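**Arnholm Open Metal Bin, gray, sloped walls**

Sold by Stondari, Prestport. Stock item, sold singly or in sets of 6.

The Arnholm bin is an open sheet-metal container for small mixed goods: returns, samples, spare parts, toys, bathroom items, and anything else that needs to be set down in one place and picked out again. It has no lid. The walls slope in toward the floor, so things that land against the side tend to slide down to where you can reach them.

We have carried this bin for six years. Most go to packing rooms and repair counters. A few customers use them at home in a garage or laundry room.

## Construction

- Body: bent sheet metal, rectangular, four sloping walls
- Top edge: thin, deburred at the factory
- Floor: flat, bare metal
- Color: gray
- Depth at center: 31 cm
- Maximum load, evenly spread: 58 kg

The outside dimensions depend on the version. Ask for the drawing before you order if the bin has to fit between existing uprights. Thodoris Tsolakis keeps the drawings and will send the one for your version the same day if you write before 3 p.m.

## Surface and wear

The floor is not painted. It will scratch. Hard items such as blocks, tools and metal fittings leave fine lines and pale rub marks in the first weeks, mostly in the middle where things get dropped and dragged. This does not affect use and we do not accept returns for it.

If you need to keep the contents free of scuffs, order the felt floor pad (sold separately). It lifts out for washing. The pad lowers the maximum load slightly because it is held by four clips on the lower wall, and the clips should not be pushed sideways by heavy parts.

Bare metal also reflects light. Under a strong overhead lamp the floor can show bright patches that make small shiny items hard to see. Moving the lamp to one side helps. So does the pad.

## Placement

Set the bin on a flat surface that supports the whole base. Do not hang it from the top edge. The edge is thin and will bend if it carries weight.

Leave space on at least one long side for reaching in. A bin pushed against a back panel or wall is fine as long as the front is open.

Two bins can stand side by side. They do not stack when full. Empty bins nest, and a set of six ships nested in one carton with paper between them.

## Cleaning

Wipe with a damp cloth and mild soap, then dry. For hair, lint and dust in the corners, use a soft brush first. Do not use steel wool. Chlorine cleaners will stain the metal, and the stain does not come out.

Older bins can develop a little rust along the lower fold if they are put away wet. Rub it off with a nylon pad and a drop of oil.

## Ordering

Single bins ship from Prestport. Sets of six ship from the Chrysikopoulos warehouse and take a few days longer. Orders over 500 pieces are made to order, with no production in January.

Replacement clips and felt pads are kept in stock for all versions, including the older one with the square corners. Please tell us which corners you have. The pads are cut differently and the wrong one will curl up at the ends.

Questions about sizes and bulk orders go to Fathima Bepari at the Prestport counter. For damaged deliveries, keep the carton and write to Markos Fragkou with the packing slip number.

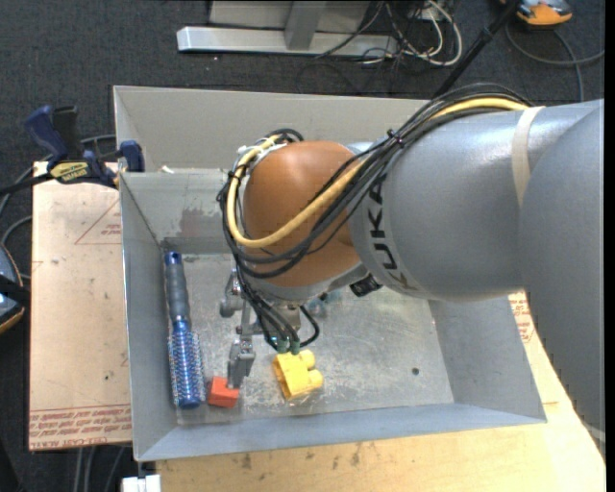 Open gray metal bin with small items inside. The floor shows scratches and wear marks.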